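Vegetable basket

From the Flesbridge Kitchen Encyclopedia, entry by Oriana Ojeda

A vegetable basket is an open container for holding, carrying or washing vegetables, and I have strong feelings about them, so bear with me. In everyday use the name covers anything from a woven garden basket with a big handle to the cheap plastic ones stacked by the door of a produce store. What they share is that air can get in. A bowl will hold your carrots too, of course, but a bowl with a bit of water in the bottom is how you get slimy carrots (ask me how I know).

Names

Where I grew up we just said "the basket," and everyone knew which one. Stores like to call them produce baskets or harvest baskets. A colander is a close cousin, but it's made for draining first and storing second, and most have feet or a rim that make them tippy on a shelf. A trug is the shallow garden kind, usually with a handle over the middle. I've also heard "crisper basket" for the sort that slides into a refrigerator, though I'd call that a drawer and be done with it.

Materials

Willow and other woven baskets are the old favorites and they're lovely to look at. They also snag on everything and hold on to dirt, and you can't really scrub one without a stiff brush and a free afternoon. Wire is easy to clean and lets the most air through, but it'll dent a ripe tomato if you pile things on top. I line mine with a dish towel.

Plastic is what most of us end up with. It rinses off in the sink and it weighs next to nothing! The downside is that thin plastic goes brittle in the sun. I left a Gelov basket on the back steps one summer and the handle came off in my hand. The Darkico I bought to replace it has lasted much longer, but it lives indoors, so that's hardly a fair test.

Cotton net bags sometimes get listed as baskets too. I don't count them. Surdu used to sell one with a stiff hoop at the top, and I suppose that one could squeak in.

Filling a basket

There's an order to this and I will defend it. Hard, heavy things go in first: potatoes, turnips, big carrots, squash. Then the long leafy vegetables, bok choy and chard and leeks, laid on their sides so the leaves aren't crushed under anything. Tomatoes and soft peppers go in last, up top or in a corner where nothing can roll onto them. If you've got a long vegetable that won't fit flat, lay it corner to corner. You get a surprising amount of extra room that way.

Leafy things with thick white bases do best side by side with all the bases pointing the same way. It keeps the weight at one end, so you can tilt the basket a little as you carry it and the greens stay put. 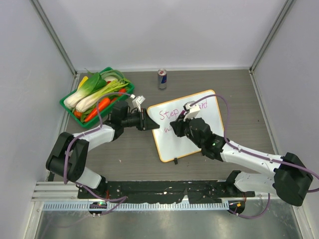
A green plastic basket of mixed vegetables, with two white-stemmed leafy ones side by side and a carrot along the front edge.

Color is no help at all in sorting, by the way, even though people love to do it for a table display. Orange carrots want cold and damp, and an orange winter squash wants dry and cool, and they'll both sulk if you treat them the same.

Keeping vegetables in the basket

A basket on the counter is fine for a day or two. After that I split things up. Leafy greens go to the refrigerator in a loose bag, and so do carrots, with their tops cut off (the tops pull moisture out of the root). Onions and potatoes go somewhere dark, and in separate baskets, please. Tomatoes can stay right where they are until they're ripe.

Don't wash the whole basketful the minute you get home. I did this for years and felt very organized, and then half of it went soft by Thursday. Brush off the loose soil and wash each thing when you're ready to cook it.

Cleaning

Plastic and wire baskets can go in warm water with dish soap. Get into the corners and under the rim with an old toothbrush, then turn the basket upside down to dry. Woven ones should be brushed out dry, wiped with a damp cloth and left somewhere breezy. Mine get a proper going-over every May, before the farm stands open and I start hauling home more than I can eat.

See also: Colander; Crisper drawer; Root cellar; Trug

Last revised 12/21/19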